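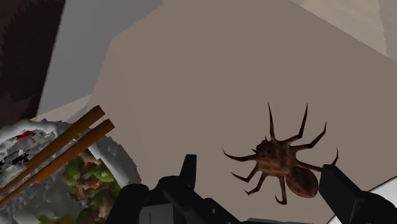

How many demos for thin, leggy objects in sim?

laxdal_bench
I'm collecting teleop examples in Dolimgate for a pick task, and the spider model is giving me fits. Its legs are skinny and bent every which way, with a food container and chopsticks close by. I have 765 episodes so far. Keep going, or change how I record?

prakstead7
Oh, I feel for you! I'd vary the start poses before adding more. We had 1,098 episodes and 13 starts, and the policy was pretty lost anywhere else. Aim for the body and let the legs land where they land, and do keep a few of your slow, clumsy recoveries in the set.

tronwood fan
check your collision mesh, mine was a plain box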